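Perley talk -- linen & laundry, 30 min slot. Date on slide 1: 2020-10-10

Start w/ thanks to Fatima Osagie for getting the room. Keep it short. Phones off, water at the back.

**Opening.** Towels are what guests complain about first. Before the bed, before breakfast. Ask the room: who's had a scratchy one this year? Wait for hands.

**Buying.** White or cream only, one supplier. We mixed two in March and the pile heights never matched -- shelf looked awful. Feel before you order. Loops should be even, no pulled threads. Pass the sample round now, dont forget to get it back!!

**Terry, close up.** Loops hold the water. Crush them flat and the towel just pushes water about. Creases look darker than the folds on top even when the cloth is all one color, so check stains in daylight.
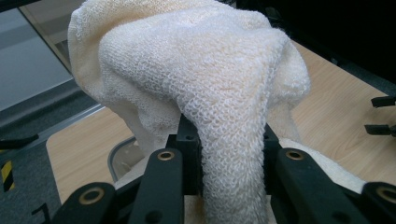 Can you use fabric softener on terry towels? Skip it -- it coats the loops and they soak up less.

**Drying.** Shake each one hard before it goes in. Medium heat. Take out promptly, fold warm. Half loads if the drum is small (Kgomotso Ngubane will want to argue, let her, 3 min max).

**Folding.** Thirds, then half, fold facing out. Demo w/ 16 hand towels from the blue crate. Get somone up from the front row.

Then questions. Handouts by the door.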